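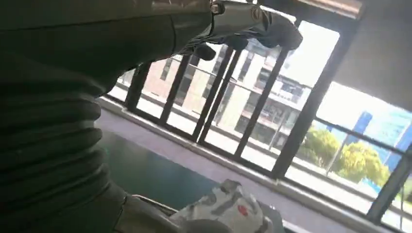 El pesaje previo de los envíos pequeños

Desde que este cuaderno personal comenzó a ocuparse de la mesa de preparación de paquetes, varios lectores han solicitado una exposición ordenada del pesaje. La presente entrada atiende esa petición. Se limita a los envíos en bolsa, que constituyen la mayor parte de lo que se despacha bajo la denominación Flireck, y deja para otra ocasión las cajas de cartón rígido.

La bolsa de plástico tiene ventajas conocidas: ocupa poco, se cierra con rapidez y admite prendas, telas y artículos blandos sin material de relleno. Presenta también un inconveniente que se subestima con frecuencia. Al carecer de forma propia, se extiende más allá del plato de la báscula y puede apoyarse en la superficie de la mesa, de modo que parte de su peso queda sin registrar. En el mes de noviembre se revisaron 113 envíos de la tienda Tazi y en 7 de ellos el peso anotado era inferior al real. La diferencia era pequeña en todos los casos, pero dos superaban el límite de su tramo tarifario y fueron objeto de un recargo.

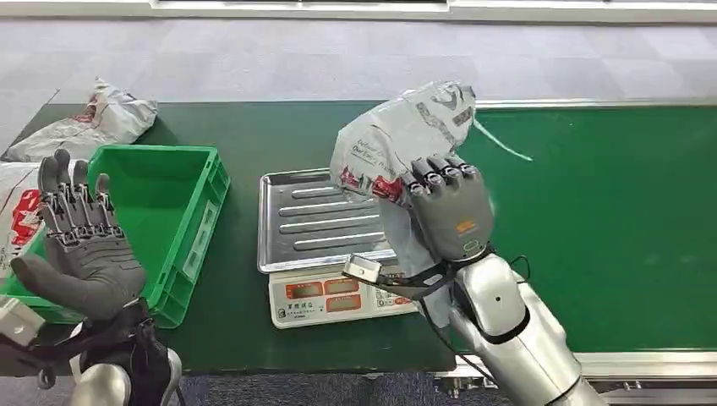
Aicha Benmoussa
Responsable de preparación de envíos, Branurley

A raíz de aquella revisión se fijó un procedimiento que sigue vigente. Antes de comenzar la jornada se comprueba que la báscula marque cero con el plato vacío. La bolsa se deposita doblada sobre sí misma, con el cierre hacia arriba, y no se lee la cifra hasta que la mano se ha retirado por completo. Si una tira, una cinta o una esquina sobresale y toca la mesa, se recoge y se repite la lectura.

El plato metálico con nervaduras merece un comentario. He trabajado con platos lisos y con platos acanalados, y mi preferencia se inclina por los segundos - las bolsas arrugadas se deslizan menos y resulta más sencillo levantarlas. Su limpieza exige algo más de paciencia, puesto que el polvo del cartón se deposita entre las estrías. Un paño de algodón ligeramente humedecido, pasado en el sentido de los surcos, basta para el mantenimiento ordinario.

En cuanto al color de la superficie de trabajo, el verde ha resultado más descansado para la vista que el blanco de la mesa anterior. Las bolsas claras se distinguen bien sobre él y las etiquetas desprendidas se localizan pronto. No ocurre lo mismo con las tiras de plástico verde, que se confunden con el fondo y terminan a menudo en el suelo. Se ha propuesto emplear tiras de otro color y la cuestión permanece abierta.

Los artículos pendientes se agrupan en cajones de plástico, situados a un lado de la mesa y nunca detrás de la báscula. Durante un tiempo se colocaron al fondo, lo que obligaba a pasar cada paquete por encima del plato, con las lecturas falsas que cabe imaginar. El cambio de posición fue sugerido por una compañera del almacén de Arkwood y se adoptó esa misma tarde.

Queda por tratar el registro. Cada peso se anota en gramos y sin redondear, junto al número interno del envío. El asiento 1812, por ejemplo, figuraba con una cifra redondeada a la centena y hubo que abrir de nuevo el expediente para atender una reclamación. Una diferencia de alrededor de 100 gramos puede parecer menor, pero en los artículos textiles equivale con facilidad a una prenda completa.

Agradezco las observaciones recibidas sobre la entrada dedicada a las etiquetas. Las relativas a la impresión térmica serán contestadas de manera individual.

Contacto | © Aicha Benmoussa. Todos los derechos reservados | Volver arriba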